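Rana folding kit: second progress report
Prepared for Chae-won Ahn, Onow equipment fund
2020-02-23

Where we are

You asked for two pages and no adjectives. I can manage the first.

The Rana kit has been on the bench at Ullelstead since October. The fund paid for the kit, the spare finger set and the first year of support, and the question we are meant to answer is whether a small garment rental shop should buy one. My current answer is "maybe, if the shop is patient and the shirts are simple." I expect that to firm up by the final report, though I said the same thing in the first one.

Setup took nine days. The Rana brochure says two. In fairness to Rana, their two days seem to begin after the cell has been bolted together and leveled, and after somebody has found the hex key. Support answered every email we sent, usually overnight and once with a diagram of a different product.

Folding trials

We have now logged 300 attempts on cotton shirts. The arm picks up a single layer well when an edge is lying free. It is much less happy with a pile, where it tends to take hold of two layers with great confidence and carry on as if that had been the plan. Raising the approach height helped. So did slowing the close, at the cost of a cycle time I would prefer to discuss in person.

The gray cloth work surface is an addition of ours. On the bare table, shirts slid away from the fingers – slowly, like a guest leaving a party. The cloth holds them in place and gives the wrist camera a plain background, and red shirts in particular stand out well against it.

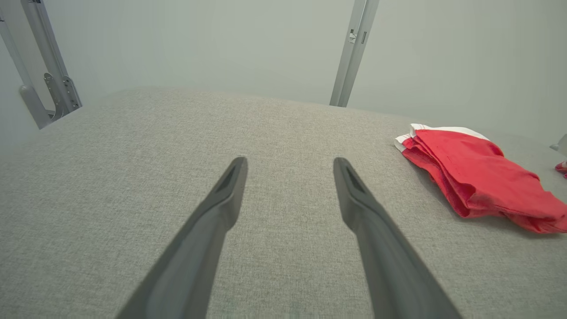 Fingers and wear

The standard fingers narrow toward the tip, and that shape suits hems and collars. It suits thick seams less. We are on the second set now, the first having been retired after I closed it on a clamp. That one is on me and I have not charged it to the grant.

Skunau sells a softer finger that fits the same mount, according to Skunau. I would like to try a pair before we write the product off for heavier garments.

Money

We are under budget on parts and over on hours. No new funds are requested. I would like your permission to move the unused travel line to the Skunau fingers – the trip to see Rana's showroom was canceled, and their video was seven minutes long and mostly music.

Next

Long sleeves, which I am dreading. Then towels, as a treat. Raw logs are in the shared folder under "Rana trials," along with the support emails and the diagram.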